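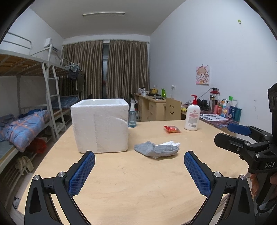

# Varkbridge Room 3: contents before clearing

Room 3 on the upper floor at Varkbridge is being sorted before the new term. The list below covers the furniture and loose items for the room file kept by Wanda Kurek. Rooms are listed by number; Room 3 was done in August, mid-morning.

**Bed.** White metal bunk with ladder. The upper bunk is down to its wooden slats. The lower one still has the blue checked mattress and a plaid quilt in blue and orange. A red bag and a beige cloth are stored underneath -- both go to the hall shelf with a room tag. Dark clothes on the hanger at the window end are to be folded and bagged separately.

**Table.** Light wood. Large white styrofoam box, open at the top, scuffed on the front face; keep for breakables. Gray sock and white glove to the laundry pile. The lotion pump bottle and the clear spray bottle travel upright, in a lined carton. Lock the trigger before packing. Snack packet: discard.

**Long desk, right wall.** Toiletry bottles in a row, a tall thermos with a red lid, a black bag of cables, papers. Papers go in a flat folder first. Unplug the white power cord at the wall and coil it with the other cables. The small anime poster above the desk comes down last and is stored between two sheets of card.

**Drawer unit and chair.** Light wood unit, small objects on top, green bottle among them. Clear the top before moving it. The wooden chair has a smiley face cut out of the backrest and stays with the room.

**Window.** Brown satin curtains. Leave hung; Farah Lau will measure the rail separately.

Cartons are the Larkska 265 size, taped once along the base and once across. Anything longer than 79 cm goes unboxed with a tag. Corrections to the list go to Darmawan Kwok, extension 615.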